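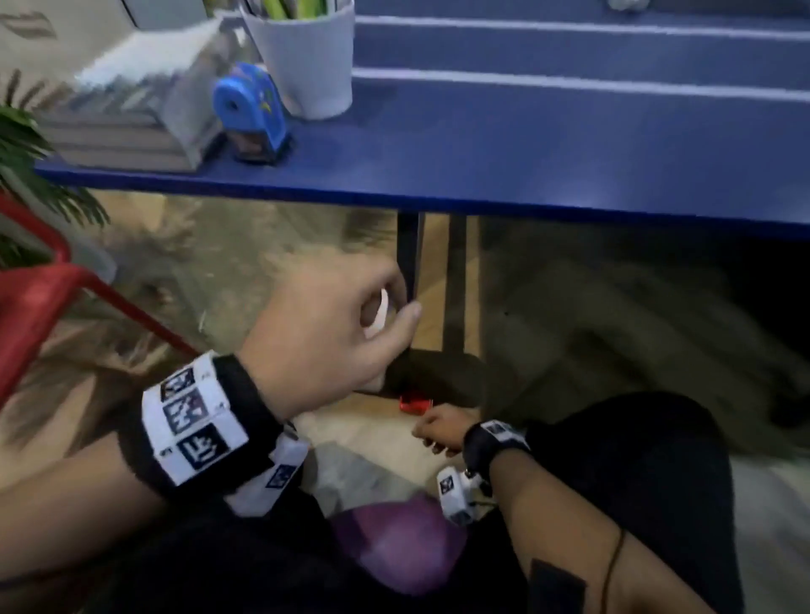
September 24, 2022
Posted by the notebook keeper, Brinbridge robotics club

Dropped-object task, second round. The plan was to record reaches for things that have ended up on the floor, since Bogdan (the arm, for anyone reading this who joined after May) can now pick up nearly anything from a tabletop and nothing at all from under one. For the wearer it means bending down from the chair with a marker band on each wrist and going after a small red object on the floorboards, past the dark table leg, while the pencils and the sharpener stay up on the blue desk being no trouble to anyone. We spent most of last term teaching a machine to tidy a desk. Now we are teaching it to crawl.

Setup notes, so I don't have to work it out again. Both bands go on over bare skin, squares facing out. The cable on the right side goes along the forearm and must have slack at the elbow, or the first long reach pulls it out and the log fills with zeros. I know this because I have 13 takes of zeros. The software did not complain once. It saved them, named them properly and gave each one a green check mark.

Main problem is light. On the desktop the tracker holds the marker squares without any fuss. Under the desk it gets dark, the white goes gray, and the pose for the right wrist starts wandering off toward the wall. At one stage the log had the hand behind the baseboard. Tried turning the exposure up, which fixed the shadow and bleached everything else. Tried a desk lamp on the floor, which fixed the shadow and put a hot spot on whichever square we needed. Lamp pointed at the wall and bounced back is the least bad. Leave it there. Put tape on the floor where the base goes, please, and don't borrow the tape.

Second problem is people. Everyone reaches differently the moment they know it counts. The first few takes look like somebody defusing a bomb. By take 20 they are bored and grab the thing the way a person would, and those are the ones we want. Suggest we start recording at take 20 and lie about the first nineteen. (Overruled. We keep them all and tag them "stiff.")

Also: the free hand. I had assumed it would just hang there, and the script says nothing about it. It does not hang there. It goes out for balance, or hovers by the furniture, or pinches at nothing in particular. Bogdan has one arm, so strictly this is not our problem, but the Covier model wants both wrists as input and gets upset when one of them is doing something it has no name for. Added a label, "other." Most of human life seems to go under "other."

Numbers at close of session: 1,667 frames usable after throwing out the drift. The target for the competition entry is 300 clean reaches, and a clean reach is a good deal longer than one frame, so draw your own conclusions. I drew mine and had a sandwich.

Ran the new set through Celtik overnight anyway. In simulation the arm goes down beside the leg, stops 5 cm short of the target and closes its gripper with great confidence. Then it lifts nothing back up to the desk and places it neatly. Full marks for the placing. My guess is the floor height is wrong in the config, as it was in May, when it was also my fault.

To do
- measure the floor height with a real tape measure
- longer cable, or shorter wearers
- retake the left-side reaches with the lamp in the bounced position
- find out why Covier writes angles in degrees in one file and radians in the next
- decide whether knocking your head on the desk coming up spoils a take (I say no, keep it, tag it)

Comments

gearbox_left: It's radians in both. The second file is just wrong.

mothwing: I took the tape. I didn't know it was that tape. Returning it tomorrow.

third_bench: Can we tag head knocks separately from "other"? Asking as the person with the most of them.

Recent entries
Bogdan's elbow, again
Marker bands: which glue does not itch
Celtik install notes for the slow laptop
Brinbridge entry rules, with the bits we missed underlined
Sorting pencils by length, and why we stopped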